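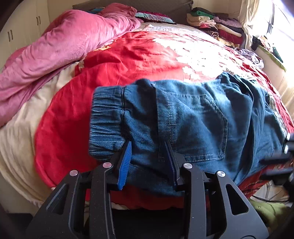
Reading time: 3 minutes

Automated laundry folding

Automated laundry folding is the sorting, flattening, folding and stacking of clean clothes by machine, either in the home or in a commercial laundry. Washing and drying have been done by machine in most households for decades, while the steps that follow are still largely carried out by hand. As of 2020-12-06 no general-purpose folding machine is in common domestic use.

Background

Large laundries have long used folding lines for sheets, towels and tablecloths. These items are rectangular, of known size, and are fed into the rollers one at a time by an operator. Mixed clothing is harder to handle. A single household load may contain trousers, socks, knitwear and children's garments, each needing a different order of folds, and many arrive inside out or tangled with other pieces.

Difficulties

Cloth has no fixed shape. A rigid object such as a cup can be recognised from its outline, but a pair of jeans may lie flat, twisted or doubled over, and its outline changes each time it is touched. A machine must therefore judge the state of the garment again after every movement. Cuffs, pockets and seams are useful as landmarks. Elasticated cuffs, such as those on jogger jeans, draw the end of the leg inwards and resist being laid flat. Patch pockets and their stitching help to show which side of the garment is facing up.

Gripping is a separate problem. Two-fingered grippers usually take hold by pinching the cloth into a small fold, and ribbed or rubbered finger pads are often fitted to reduce slipping. A pinch that is too shallow loses the garment, and one that is too deep may pick up the bedspread or sheet beneath it. Thick denim and thin lining cloth call for different amounts of force.

The home adds further conditions. Clothes are commonly folded on a bed, where the surface is soft and creased and may carry a printed pattern. Daylight from a nearby window can wash out part of a camera's view and leave the rest in shadow. Finished piles lean, and a new garment must be placed without disturbing those already stacked.

Trials

The Rurkthorpe trial tested a two-armed folding machine, the Derkon, on 828 garments collected from local households. Garments were presented singly on a padded table. The machine completed an acceptable fold on most towels and T-shirts, but performed poorly on trousers, and its average time was 8 minutes per item. Garments that were presented in a heap were set aside by the operators and excluded from the published results, a decision for which the trial was later criticised.

A second study, at Drullov, compared machines with hand folding in a working laundry. Of the 11 garment types included, only two were folded by machine at a speed the laundry considered practical. The study recommended that machines be limited to flat goods and that clothing continue to be folded by staff.

Learning by demonstration

More recent work has moved away from fixed folding programs. In learning by demonstration, a person carries out the task and the movements are recorded for use in training. The Pinheiro project, begun in July, follows this method and gathers its recordings in bedrooms and utility rooms. No results have been released.

Outlook

Opinion is divided on when a domestic machine might become available. Cost, floor space and speed remain the main objections, and no agreed standard exists for what counts as a finished fold.

See also: Ironing; Industrial laundry; Robot gripper; Domestic robot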